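FOR IMMEDIATE RELEASE
October 28, 2022

Stidard Repair Nights Are Moving to Werura

Hi, it's me again, the person who runs the Stidard repair nights! We've outgrown the back half of the Clilonov shop (you've all noticed, mostly by elbowing each other), so from next month we'll be at the old library in Werura, on the corner by the bus stop.

The new room has 70 seats, decent heating and a proper sink. We started in August with 15 people and a box of dead toasters, and I still have the toasters if anybody wants parts. Lamps, radios, zippers, old desktop computers, bring whatever's been sitting in your closet.
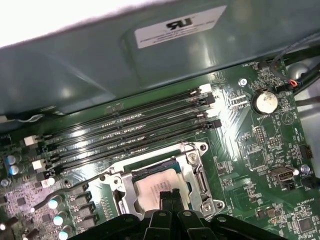
What It Costs

Still free! Your neighbors put $1,722 in the jar at our last two street fairs, and that covers the rent through spring. Solder, thread and coffee come out of the same jar, so a dollar or two is always welcome.

Getting In

Doors open at 6:30 p.m. Use the side entrance on Ko Street, the front one sticks. Please no microwaves or anything with gas in it. Reporters are welcome any night, just call the Clilonov shop first and ask for me.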